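Search this blog
Type and hit enter

The bead box is finally sorted (and I'm a bit giddy about it!)

25 June 2020

I've had a biscuit tin full of beads and buttons since roughly forever, and every January I promise myself I'll sort it. Well, it's winter, it's been bucketing down for days, and I've finally done it!

The tin was a proper mess. Glass seed beads in every colour, jump rings, crimps, odd earring hooks, a lot of fluff, and the grey shell buttons I bought at the Barroso market and then couldn't find when I wanted them for a cardigan. (They were at the bottom. Of course they were.)

I'd been looking at organisers for ages. I nearly went for a set of little Narkholm drawers, which are gorgeous, but they'd have to live on a shelf and I like to bead on the couch, at the kitchen table, in the car if somebody else is driving. So a box with a handle it had to be. I tried a Titska one first and the lid was so stiff I flung a whole compartment of size 11s across the lounge room. I'm still finding them in my socks.

Clear plastic is the way to go, I reckon. I want to see the colours without opening anything! And please get one with dividers you can move about, because my bits and pieces are all different sizes and fixed squares drive me up the wall. Long compartments for the bugle beads and the pliers, small ones for the crimps. I shuffled mine three times before I tipped a single bead in, and I'd do it that way again.

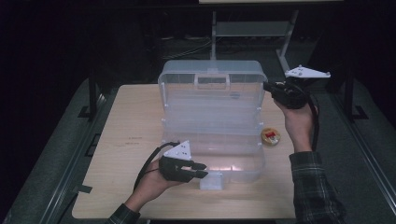

Then comes the fun bit, choosing the order. I started with rainbow order, which looked beautiful and was hopeless, so now it goes by size first and colour second. The shell buttons have their own spot near the latch so I can get at them. I counted those, by the way, and there are 308! I was sure I had maybe fifty. That's a lot of cardigans.

One small tip: do your sorting on an old tea towel with a bit of nap to it. Beads stay where you put them, and when you've had enough you can lift the corners and funnel the leftovers back into a jar. I used a Skonex jar with a screw top for the mystery beads, and I'm going to string the lot into one long mad necklace.

Next up is the thread drawer, which is worse. I opened it yesterday to have a look and shut it again. If you've got a good way of keeping embroidery floss from knotting itself, please leave me a comment, I'd love to hear it!

100 shares
Leave a comment

Recent posts
A cardigan with the wrong buttons
What I brought home from the Barroso market
Bugle beads for beginners
Three ways to finish a necklace
My very crowded pincushion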